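Home Threads Replies Saved About
Search this account Go

Jostetti Bench Notes
December

Okay, I promised a proper update on the Gevero project and kept putting it off, so get a cup of something and settle in, this is going to run long (my threads always do, and I have stopped pretending otherwise).

For anyone new here: I help out with the robotics elective at Fesolholm, and Gevero is the name the class voted for their project this term. The task sounds tiny. Pick up a soft piece from the cutting mat, carry it to the bowl, let go of it there. We have 19 students signed up and every one of them thought this would take an afternoon, and I remember thinking so too, my first year!

We chose soft things on purpose. Blocks are lovely for learning, but a block forgives you. You can squeeze a block far too hard and it just sits there in the gripper looking fine. With something soft you find out right away that "closed" is a whole range of numbers, and somebody in the class has to pick one and defend it.

The cutting mat was a student's idea and I wish I could take credit for it. It already has a grid printed on it, so when people argue over where a piece was sitting, they can just read it off the lines. The arguments are so much shorter now. We used to have tape marks, and the tape marks would wander over the course of a week, and then two groups would be comparing runs that didn't start from the same place at all.

We also spend part of the term on different hands, because I want them to see how much the end of the arm changes the way you plan everything else. Many fingers, two fingers, bare, covered. Same chore every time. You'd be amazed how attached people get to one or the other, there are real loyalties in this class and I've heard it get heated over lunch.

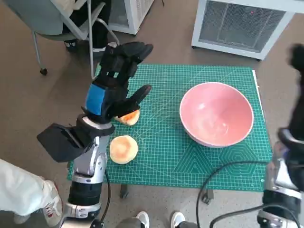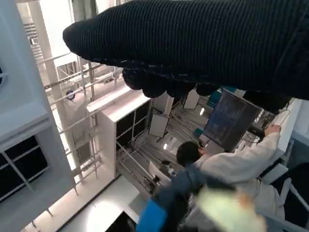
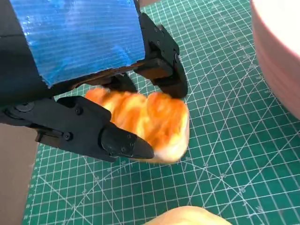
Posted by Jostetti Bench Notes, 4:45 p.m.

So, the two-finger grip in the third one. See how one finger comes in low from the left and the other presses from the upper right? The group on that grip talked for ages about what angle they wanted, and I was so pleased, because a month ago the plan for everything was "go straight down and close." Going straight down and closing is a fine plan right up until your piece is lumpy, and then it squirts out sideways and you get to crawl around on the carpet after it.

The hand with all the fingers is a different kind of conversation. In the first picture the thumb is pointing down toward the melon and the rest of the fingers are spread over the mat, and if you've never tried to write out what a thumb should be doing, please try it tonight with a roll or a peach or whatever is on your counter. Watch your own thumb. Then write it down as steps. I gave that as homework and got back a page and a half from one student, single spaced, and it was still missing the letting go.

Everybody forgets the letting go, by the way. I say it every term and I'll say it again next term. You open the fingers and the piece stays stuck to one of them, or it rolls off early and lands on the rim. The class keeps a tally sheet and "let go badly" has its own column, right next to "missed" and "squashed." The squashed column used to be the longest by a mile.

Numbers, for the people who always ask me for numbers (I see you, and I appreciate you). The class has logged 76 tries so far that they're willing to call clean, meaning piece in the bowl and nothing mangled. The goal they set for themselves by spring is 500. I did gently suggest a smaller goal. I was outvoted, with enthusiasm.

What eats the time is setup. We get some 45 minutes at the bench once the coats and bags are dealt with, and a good chunk of that goes to cables. I have strong feelings about cables! Check that one can't snag on the table before you move the arm, check again after you move the arm, and please check when you've only moved your chair. One group now has a person whose whole job is watching the cables, and their sessions go noticeably smoother, so the other groups are copying them.

Shared logs have been a harder sell. We use a notebook format we call Bellini (an older class named it, I've never gotten the full story) and it asks for the starting square, the grip opening, and one plain sentence about what happened. The plain sentence is where the good stuff lives. "Bad run" gets sent back with a little note from me. "Lower finger touched first and pushed it two squares over" gets a star, and yes, they are older than star age, and yes, they want the stars.

My favorite moment this month was a quiet one. A student who hadn't said much all term asked if we could start a run with the piece turned the wrong way on purpose, so that we'd have some bad starts written down along with the nice ones. The whole table stopped to think about it. We're doing it after the break, and I've already set aside a section in Bellini.

Other things on the list for then: swapping which group uses which hand, trying a smaller bowl, and finally settling how soft is too soft. (I've been asked about pudding. The answer on pudding is no.)

If you teach something like this and you have a way to get students to write down failed runs without sulking, I would love to hear it, replies are open and I do read them all, usually late and with a snack. I'll post the tally sheet template in this same thread once I've cleaned up my handwriting on it.

Older threads Newer threads Back to top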